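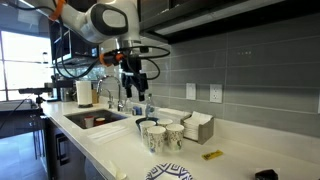
Ticket: Counter by the tap keeps filling up, napkins going soft
Site: Wasach, second floor kitchen
Logged by: Kitchen desk
Opened: Tuesday, May 30, 2023
Status: Closed, see last entry
Priority: Low (but we care!)

Original report

Hello kitchen desk! Lovely new counter, really pleased with it, but we've got a problem with the napkins. The ones at the bottom of the stack come out limp and slightly wavy, and if you pull one you get a whole wodge stuck together. It's been like this on and off since January. We've swapped to a fresh pack and the same thing happened again by the next afternoon. Is it a bad batch? Also the paper cups never seem to stay put. Can somebody have a look?

Entry 1, kitchen desk

Thanks for such a clear report, we love a napkin mystery. Had a first look. The things living on the counter at the moment are the paper cups (the white ones with the dark leafy speckles), the dark blue bowl, the clear glass bottle, the little clear dispenser over by the tap, and the grey-brown napkin holder, which is next to the cups and crammed full. There's a small yellow packet lying out on its own in front of the holder too. If that's yours, please give it a home!

First guess is that the stack is too thick. You shouldn't need to tug, and a tight stack holds on to any damp it picks up. Took out a good handful and put them in the cupboard, still in order, so they can go straight back in.

Result: easier to pull, much nicer. Bottom ones still went soft overnight. So that's half of it.

Entry 2, kitchen desk

Tried a different make of napkin in case it was the batch. Oyelaran were kind enough to send over a spare pack from their own kitchen. Same softness, same place, bottom few only. It isn't the napkins, then. Spare pack kept for later, thank you Oyelaran!

Entry 3, reply from second floor

Could it be the kettle? Somebody boils it near there in the mornings and it does steam like mad.

Entry 4, kitchen desk

Good thought, and we tested it. Kettle moved to the other side for a full day, napkins still soft at the bottom and perfectly crisp on top. Steam would get the top ones first, you'd think. Kettle is back where it was.

Next test was a dry paper towel laid flat under the holder after lunch, with another one further along towards the tap. Checked both after 30 minutes. The one nearer the tap had a proper wet patch along the wall side, and the one under the holder was damp at its back corner. Water is getting along the back of the counter! Very satisfying to see it.

Entry 5, kitchen desk

Went back with a torch and a dry cloth. No drips from the tap when it's off and the seal round the base is fine. Ran it for 2 minutes with nothing underneath and the counter stayed dry. Then rinsed a mug the way most of us do, with a good shake at the end, and there it was, a line of drops along the back. They run down the wall and creep along. So no plumber needed, hooray.

Entry 6, reply from second floor

That'll be me shaking mugs, sorry. What about the cups?

Entry 7, kitchen desk

You and everyone else! For the cups: they were standing loose in a bunch, so they get nudged every time someone reaches for the bottle or the bowl. Nest them into one stack and they behave. Rims down if they're going to sit out over a weekend.

What we've changed:

Napkin holder moved to the dry end, a hand's width off the wall.
Holder filled to a bit below the rim, top-ups in the cupboard.
Blue bowl put away on the shelf when it isn't in use. It's a great bowl, it just takes up the spot where you'd want to put a mug down.
Sponge wrung out before it goes back by the tap.
Back edge wiped last thing, by whoever switches the dishwasher on.

Codum asked for the same list for their kitchen, so we've sent it across.

Entry 8, reply from second floor

Napkins crisp right to the bottom this morning, pulled one out and got one! So pleased. Cups still in their stack as well.

Entry 9, kitchen desk

Brilliant news. Closing this one. The Vusden kitchen has the same tap, so if you're reading this from there and your napkins have gone wavy, try the paper towel test first and then open a ticket with what you find. Yellow packet is still unclaimed and has gone in the top drawer.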